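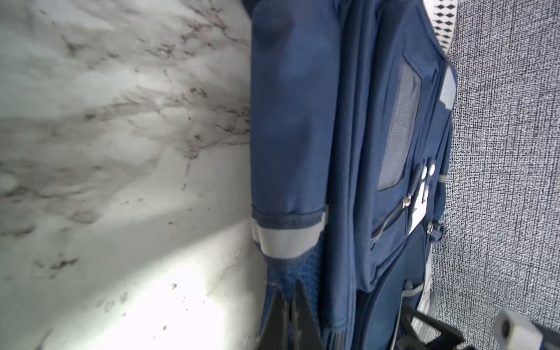
Pack weight, second pass
June 23, 2020

The scale reads 1,640 grams for the pack with nothing in it. The Torwood product page says 1,334. I weighed it again with the hip belt and the rain cover taken off and got within 4 grams of the published number, so the page is correct for a configuration that I doubt many people carry.

I bring this up because I have been rebuilding my gear spreadsheet. The old one used manufacturer weights wherever I was too lazy to take something out of the closet. Over a full three-season kit the errors nearly all went in one direction. Tent weights leave out stakes. Sleeping pad weights leave out the stuff sack and the patch kit. The Onivis stove was the only item that came in lighter than claimed, and the difference was small enough to be the scale.

The new sheet has separate columns for claimed weight, measured weight and measured weight as carried. Only the last one feeds the total. Food and fuel are on their own tab, with water entered by volume and converted.

Volume is harder. Torwood rates the pack at 40 liters and does not say whether the side pockets count. I filled the main compartment with dried beans in a trash bag, which is slow and hard on the back, and stopped when the collar was closed with one roll. Result to follow once I have measured the beans properly. The kitchen jug has worn markings and I don't trust it.

The Kurkby loop is still planned for later in June, two nights, with the water filter moved from the lid to a side pocket. If the base weight comes out higher than last year on paper, that is the spreadsheet and I am leaving it alone.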